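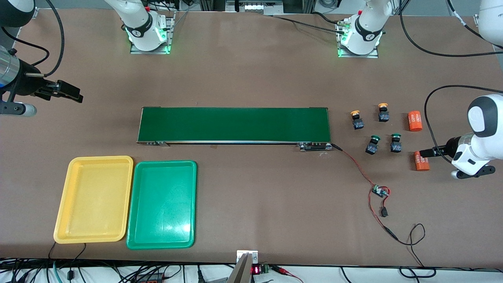
Figure 1. Work table with the belt conveyor and push-button switches.

Repeated Plots in Young Adult Fantasy: A Reading of the Vulell Trilogy
Student project report, Plarside College
Module: Popular Fiction and Its Readers

1. Background

The Vulell trilogy is a fantasy series for readers of twelve and up. It follows Lindgren, a ferryman's daughter who is sent to the walled city of Avcombe to work off her father's debt. The three books come to 1,235 pages in the paperback edition. Reader reviews often call the series "formula," but few of them say what the formula is. This project set out to check the complaint against the books.

2. Question

Does the trilogy reuse its own plot from one volume to the next, and if so, do the repeated parts do the same job each time?

3. Method

I read all three books once for the story and a second time with a chart. The chart had 7 story steps, which I took from our class notes on quest plots: home, summons, guide, crossing, loss, trial, return. For each chapter I wrote down which step it belonged to, or left the box blank. Chapters that fit two steps were marked under both.

I did not use the short prequel, as it was published separately and has a different main character.

4. Findings

All seven steps appear in books one and three, and in the same order. Book two leaves out the return and ends with Lindgren still inside the salt mines. It also moves the loss ahead of the crossing – the old mapmaker dies before the party leaves Avcombe, so the journey has no guide at all.

The guide is the most repeated part. Book one has the mapmaker and book three has a blind toll keeper who speaks in nearly the same way, with short warnings that are explained a few chapters later. Both hide a past in the city guard. Here the reviewers have a point. The second reveal has little effect on a reader who remembers the first.

The trial works better. In book one Lindgren wins by strength, with a stolen sword. In book three she stands in the same hall, faces the same judge, and wins by reading out the debt ledger. The setting is copied on purpose and the scene depends on the reader knowing the earlier one.

5. Problems

The blank boxes were hard to deal with. Many chapters in book two are about trade and river law and do not fit any step. I first left them out of the count, then put them back in – they take up much of the volume and the debt plot does not make sense without them.

One reader marking one chart is also a weak test. A second reader should mark at least book two, where I changed my mind most often.

6. Further work

The chart could be tried on the prequel, and on another series from the same publisher.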